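Szénási
28 April 2021

ok thread on the Milstead student robotics thing because people keep asking what I do all evening. short version: laundry. long version below

project is called Rundidik. dont ask, it was a placeholder name and then it was on the form. the task is: robot takes a garment off a hanger, folds it, puts it on a bed. thats the whole brief. we've been on it since last July

arm is the club's. gripper we printed ourselves, version 9 now. versions 1 to 3 had no grip on anything thinner than a towel. version 6 was great and then the finger cracked

we have to show it at Bralbridge at the end of term. teams get 2 runs, 5 minutes each, best run counts. no touching the robot once the clock starts. you can touch the clothes but its a penalty

first thing I learned: cloth is horrible. a box is a box from every side. a t-shirt is a different object every time you let go of it. all our nice code from last year (blocks, cups, a bolt) assumed the thing stays the same shape. bin

so we split it up. part one find the hanger. part two work out what is hanging on it. part three get it off without pulling the whole lot down. part four fold. I'm on parts one and two, which means I mostly look at pictures of clothes and draw outlines round them

outlines by the way. so many outlines. you click round the sleeve, you click round the collar, you realise the collar is a different label, you undo. wrist hurts. podcasts help

our first detector was trained on clothes laid flat on a gray mat in the lab. scored beautifully. on clothes laid flat on a gray mat in the lab

then we tried it on hanging stuff and it called a coat "door". fair enough, it had never seen a coat. it had seen plenty of doors, long story, old dataset from the corridor project

so new rule in the group, everything gets labeled from real rooms. bedrooms, hallways, wherever there's a rail and clothes on it. mixed colors, things overlapping, straps hanging over other things. no tidying first. tidy pictures teach it nothing we need

metal rails are their own problem. they pick up shine and the edge finder goes looking for lines inside the line. Wrote a filter for it. filter also deleted the hanger hook. wrote a worse filter, which works better??

current labels: rail, hook, hanger, top, coat, other. "other" is doing a lot of work. I wanted a label for straps and got voted down, and I will be bringing it up again because a black strap across a yellow tshirt splits the shirt into 2 shirts as far as the model cares 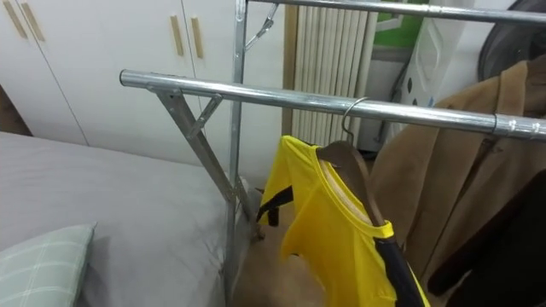

anyway the split shirt thing. what fixed it (mostly) was working from the hook down. find the hook, find the shoulders, then assume everything the same color under those shoulders is one garment till proven otherwise. dumb rule. beats the clever one we had

it falls over when two dark things are next to eachother. no idea yet. depth helps a bit but depth on a dark wool coat is mostly holes. if anyone has done this with a cheap depth sensor pls reply, I've read the same four forum posts over and over

folding is going ok, not my part so I can say that. sleeves in, fold up, done. on a flat sheet its fine. put a pillow anywhere near and the planner decides the pillow is also a shirt and tries its luck

things I'd tell anyone starting a project like this. label a small batch, train, look at what it gets wrong, THEN label more. we did the whole pile first and had to redo the coats

also write down which gripper you used for which test. we have a spreadsheet column that just says "new one". new one when. which new one

also charge the laptop

someone asked if you can join mid year, yes, come to the lab, say you want to do outlines, you will be loved

next up: hook detector retrain tonight, then a full run start to finish tomorow if the wrist joint behaves. it made a noise earlier. not a great noise

will post the Bralbridge run whatever happens. if it drops the shirt you'll see it drop the shirt. ok going, train bar is at 2 percent and I need food

Contact: Milstead student robotics | © 2021 Rundidik | Back to top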